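Bremura Writing Room: Progress Report to the Rajput Fund
Covering June through September
Prepared by Kulsoom Farooqui, program lead
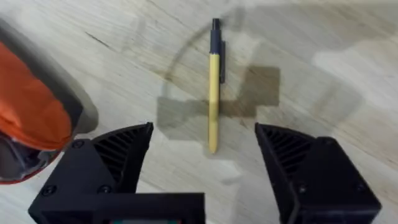 We are four months into the grant and I am so pleased with how the Writing Room has filled out! When I wrote to you in the spring we had a room, a pile of donated tables and a plan for getting adults in the neighborhood writing by hand again: letters, forms, journals, whatever they came in needing. Now the doors are open for 2 sessions a week, one on Sunday afternoon and one weekday evening, and the regulars have started saving seats for each other.

Attendance
People signed in 84 times over the summer. The evening session was slow in June (graduations, mostly) and picked up quickly once we moved the start from 5:30 to 6:30. Sunday has been busy from the first week. We have a core group of 12 who come almost every time, and they have become very good at welcoming newcomers and finding them a place to sit.

Supplies
We have spent $3,173 of the supplies line so far. Most of that went to paper, envelopes, stamps and pens, plus the lamps, which cost more than I had budgeted but have made the evening session much more comfortable. Pens took more thought than I expected. Our first order was very cheap and the barrels were so thin that people with arthritis gave up after half a page. We now keep several kinds out and let people try them before they settle down to write. Click pens are the clear favorite - caps roll away and end up under the radiator. A clip matters too, as many of our writers like to fasten the pen to their notebook before they pack up.

The tables
Sanding and oiling is done on all but one of them. The last has a split near a corner that catches on paper, and Nenonetti, the furniture shop down the block, has offered to fill it at no charge. Until then we are using it for the kettle and the sign-in sheet.

What people are writing
So much more than I guessed! The letters table is the busiest. One man has been writing to his sister overseas every week and reads us bits of her replies. Two women are copying out their mother's recipes, with a good deal of arguing over the quantities. Several people came for help with a housing form and stayed on to start journals. The Priltach workbook, which we bought for handwriting practice, has been less popular than I hoped. The drills feel a bit like school, so we have started using short poems and song lyrics for practice and people are enjoying those far more.

Changes to the plan
I would like to move the money set aside for a second set of workbooks over to stamps and envelopes. The total stays the same. Please let me know if you need this request on a separate form.

Coming up
In October we begin a shared scrapbook of short pieces, one page per writer, all handwritten. We also hope to add a morning session for people who work nights, if the building can give us the room before ten. You would be very welcome at either of the current sessions - come and write something with us.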